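3.2 Bread, trays, and the things that hold them

When people picture a bakery counter they tend to think of the bread first, and we did too, back when we began our visits for the Serko study. It took us a good while (and a fair number of breakfasts) to see how much of the work at a table like this has to do with the things around the bread: the trays, the clear boxes with their lids, and the wire racks that keep a box or lid within easy reach. Figure 4 gathers three views of the tan table at our Veltenport site, which we came to know very well.
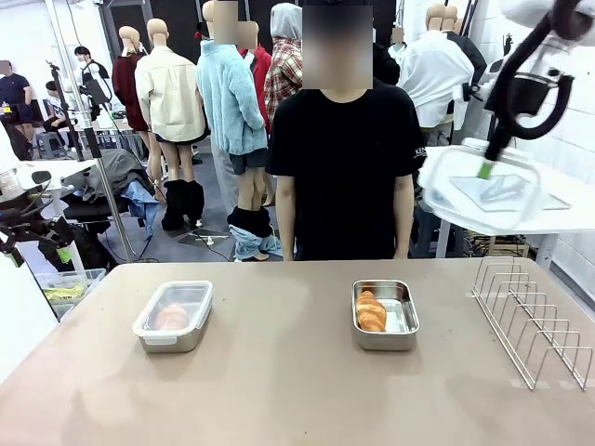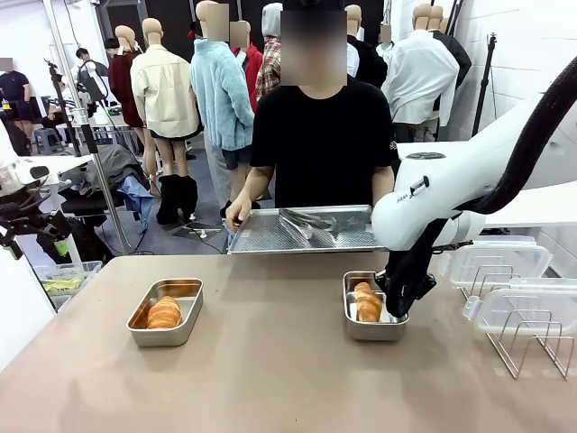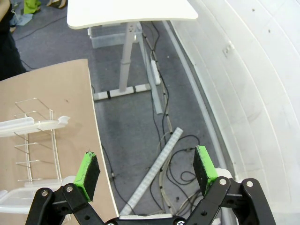 Figure 4. The tan table at Veltenport. First view: a roll in a lidded plastic container and a croissant in a steel tray. Second view: two steel trays, with clear containers propped in wire stands at the right. Third view: the wire rack, close up, with a translucent plastic item lying across it.

We would like to linger on the racks for a moment, as they were easy to overlook. A container laid flat takes up a generous piece of table, while one stood on its side asks for very little, and the staff at Flendden had told us much the same in our interviews the previous November. Croissants bring their own small worries, of course. The crust is flaky and marks easily, and a shallow steel tray leaves room to reach in from the side. Our notes from the Tse bakery, discussed in Section 5, describe a deeper tray that the bakers there never quite warmed to.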